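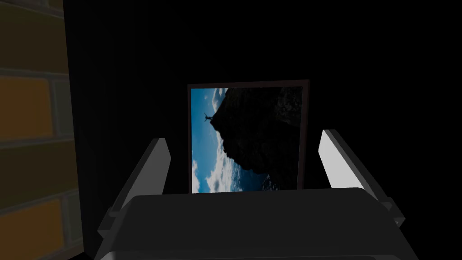 Drorumis Interior Task Set

Drorumis is a simulated test environment for two-armed manipulation in rooms with doors, wall pictures and low light. It was developed at Hostard under the direction of Gitau Shemweta and is supplied to research groups under license.

The method separates what an arm must hold from what it must find. Each policy is trained in dim rooms first, then evaluated with the camera view tilted.

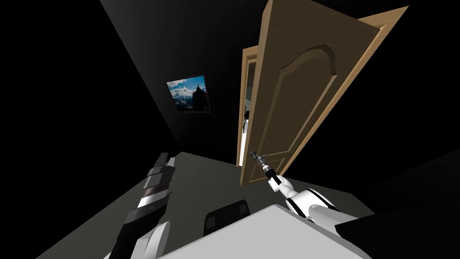
Tool tasks and framed-picture tasks are scored independently, so that a weak grasp does not conceal a sound approach path. In the reference study, conducted in December by Alun Ellis, the baseline policy completed 719 trials across 4 room layouts. Failures were most frequent where the wall and the target differed little in brightness.

The license covers 20 workstations and includes the scoring tools, the baseline policy and the full trial logs. Plevberg arm models are available as a separate module. Requests for evaluation copies should be addressed to the Hostard licensing office and must name the supervising researcher.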